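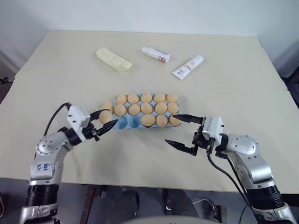
What changes for customers when a company moves its website to a new address? Old links should send you to the new page by themselves, and your account stays the same.

I write this because we finished our move on Jan 7, 2024. The old site of Gruteo was built by Sedley many years ago, and we were very thankful for it, but it could not be read well on a phone. (1/9)

The old site had 319 pages. We read every page before we decided. Many of them were news from trade fairs, or products we do not sell anymore. We kept 144. (2/9)

The menu was the most difficult part. Sales wanted the products first, and support wanted the manuals first. We argued for two weeks. Now the manuals have their own button at the top right, on every page. (3/9)

Please note: the order form for spare parts moved. It was under "Contact", which I never understood. Now you find it under "Parts". You can save a form and finish it later on the same computer. (4/9)

Esquivel made the new design and Hornlow does the hosting. I asked both of them the same questions many times, my English on the phone is slower than in writing, and they were patient with me. Thank you. (5/9)

One mistake we made: we forgot the PDF files. The pages were forwarded correctly, but the PDFs gave an error for the whole first morning. If you printed the address of a manual on a label or in a handbook, please test it again. (6/9)

The search now looks inside the manuals too. You can type a part number with or without the dash. With the old search you had to know the exact title, so most people called us. (7/9)

Still missing: the Spanish pages. The translation is ready but the tables are too wide on small screens. We plan to publish them in May. Until then you can write to us in Spanish and we will answer in Spanish. (8/9)

If you find a broken link, send me the address of the page where you clicked, please, and also the page where you arrived. I have fixed 15 of them so far, and two more are open on my list. (9/9)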